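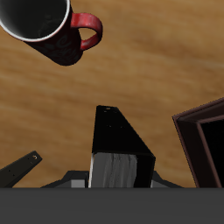
Preston Letter Room is looking for people who still write letters by hand, or who used to and miss it, to take part in our winter study of everyday correspondence. We meet in the old reading room behind the Koskela bakery, and we'd like you to feel at home from the first evening. Tea is poured all night long, so if you're the kind of person who can't write a line without a mug like the dark one with the bright red handle, you'll fit right in. Bring your own if you're attached to it!

The study is led by Malou Kvaran and Tahsin Patwary. Over the past few years they have gathered 1,602 letters from families in and near Preston — birthday notes, apologies, recipes, long complaints about the weather — and now they want to hear from the people who write them. You don't need good handwriting, and your spelling is your own business.

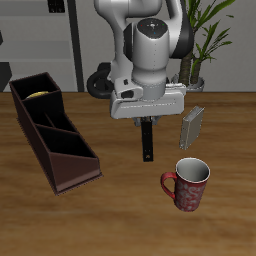 Taking part means coming to 2 evening sessions in January, each lasting 90 minutes and starting at 6:30 p.m. At the first, you'll write a letter to anyone you like, and then chat with Yee-man Tseng about how you went about it. At the second, you'll read a few old letters from the collection and tell us what you make of them. We'll ask to copy your letter, but the original is yours to mail.

Paper, envelopes, pens and stamps are all provided, and you're welcome to try the Truter ink, a lovely deep blue that does get on your cuffs.

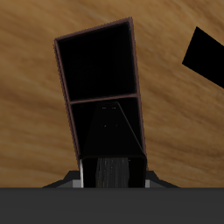

Box with two sections, against the wood grain.

You should be 18 or older and comfortable writing in English, Mandarin or Bengali. Past participants are very welcome back. We can pay your bus fare, and the room has step-free access from the bakery side.

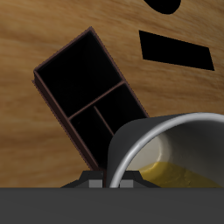

Brown tray organizer with three compartments.

To sign up, leave your name and phone number with Pin-yu Lo at the bakery counter, or drop a note in the mail to Preston Letter Room, 484 Esunau Street. A handwritten note would please us no end, but a typed one gets the same warm answer. Please mention which language you'd like to write in, and whether evenings are hard for you — Siu-fong Wei is trying to put together a daytime group too.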